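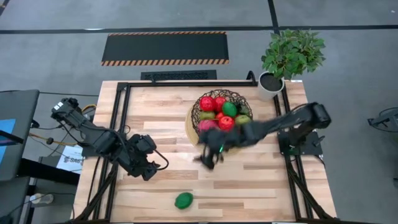

# Pitch count rule and the suspended game – how is your league reading this?

**dropthird_k** – 6 August 2024

Scoring question for anyone who works amateur summer ball under the Pekano League rulebook or something close to it.

Game suspended by lightning, top of the 5th, one out, 1-2 count on the batter. Our starter was at 68 pitches. League limit is 85 per calendar day, with a four-day rest requirement above 65. Game resumes two days later from the point of suspension. Manager wants to send the same pitcher back out to finish the at-bat, on the grounds that it is the same game and he never left it.

The umpire allowed it. The other side protested. I had to write something in the book and I am not confident in what I wrote.

---

**gulora_scorer**

Two separate questions and they get mixed up every summer.

1. Is he still the pitcher of record in the suspended game? Yes. He was not removed, so the lineup resumes as it stood.
2. Is he eligible to throw a pitch on the resumption date? That is governed by the rest table, and the table runs on calendar days.

At 68 he owes four days. He had one. Not eligible. The protest should be upheld.

---

**sidearm_relay**

Disagree. Read the rest table again. It says "before pitching in another game." The resumption is not another game. Under the wording as printed, he picks up at 68 and has 17 left.

I don't like the result, but that's the text.

---

**gulora_scorer**

> It says "before pitching in another game."

In the old edition. The current one says "before pitching again." They changed it after the Rinaldi Field case, where a kid threw 80, had one day off, and threw 40 more in the resumption. Check the date on your copy.

---

**sidearm_relay**

My copy is the PDF from the league site, downloaded in the spring. Page 22 says "another game." If there is a newer one it hasn't been posted where I can find it.

---

**dropthird_k**

I have both. The printed book handed out at the preseason clinic says "pitching again." The PDF says "another game." Neither has a revision number on it.

---

**warningtrack9**

Then the protest comes down to which document is official, and that goes to the league office. You can't solve it from the scorer's table.

For the book itself the answer is easier. Score what happened. The umpire let him pitch, so he pitched. If the protest is upheld, the league tells you where to replay from and you void everything after that point. Write the protest in the margin with the inning, outs, count, runners and the lineup slot of the batter. People leave off the runners and then there is a second argument.

---

**dropthird_k**

Runners were on first and third. I have that noted. What I did with the pitch count was carry it: 68 plus the 9 he threw on resumption, 77 total. One game, one line.

---

**gulora_scorer**

One game, one line for the box score is right. For the pitch log it should be two entries, one per date, 68 and 9. The log is a daily record. If you enter 77 on the resumption date, his next eligible date gets calculated wrong.

---

**warningtrack9**

Agree on two entries. How does your software handle it? Ours is Jovness and it will not accept a second date on the same game ID. We create a dummy game for the second date and put only the pitches in it, then exclude it from the season totals. Clumsy, but the rest calendar comes out right.

---

**dropthird_k**

Also Jovness. I didn't know you could exclude a game from totals. Where is that?

---

**warningtrack9**

Season settings, game list, uncheck "counts toward stats." Do it before you sync. If you sync first, the ERA and innings will update and you have to rebuild the season. Last year I forgot and our closer was listed at 318 innings until I did the rebuild.

---

**sidearm_relay**

Separate point. Does anyone's rule treat the unfinished batter differently? In our other league a pitcher who reaches a threshold mid-batter can finish that batter and is charged only up to the threshold. The manager could argue the 1-2 hitter falls under that.

---

**gulora_scorer**

Same-day provision only, in every version I have worked with. It exists so you don't change pitchers on a 1-2 count. It was never meant to carry over two nights.

Even if you allow it, it doesn't get him to 9 pitches. How many did he throw to the batter in question?

---

**dropthird_k**

3. Foul, foul, strikeout swinging. The other 6 went to the next hitter, who flied out to left to end the inning. Then the manager pulled him.

---

**gulora_scorer**

So 6 of the 9 came after any possible exception expired. That hurts them more than the first 3.

---

**bullpen_cart**

I umpire, mostly 14U and 16U. On the field we have no way to check the rest table unless someone hands us the log at the plate meeting. For a resumption I now ask for it before play. If both coaches sign the log, I let it go. If one won't sign, I note it and play under protest. Nearly every dispute I've had on this was over a log that hadn't been updated.

---

**sidearm_relay**

A coach's signature can't waive a safety rule.

---

**bullpen_cart**

Didn't say it could. It shows what each side knew before the first pitch, and the league asks for that.

---

**dropthird_k**

Update. The office ruled that the printed book controls. Protest upheld, game to be replayed from the original point of suspension with a new pitcher, 1-2 count, first and third, one out. The PDF is supposed to be replaced this week. His 9 pitches still go in the log under the second date.

I entered it as 68 and 9 using the dummy game. The rest calendar looks correct.

---

**sidearm_relay**

Fine on the ruling. I still say the PDF supported him. Does the new pitcher get the strikeout if he finishes that batter?

---

**warningtrack9**

Yes. With two strikes the strikeout is charged to the batter who had them if there was a pinch hitter, but the pitcher's credit goes to whoever completes it. The walk is where the count matters for a relief pitcher, and 1-2 isn't on that list.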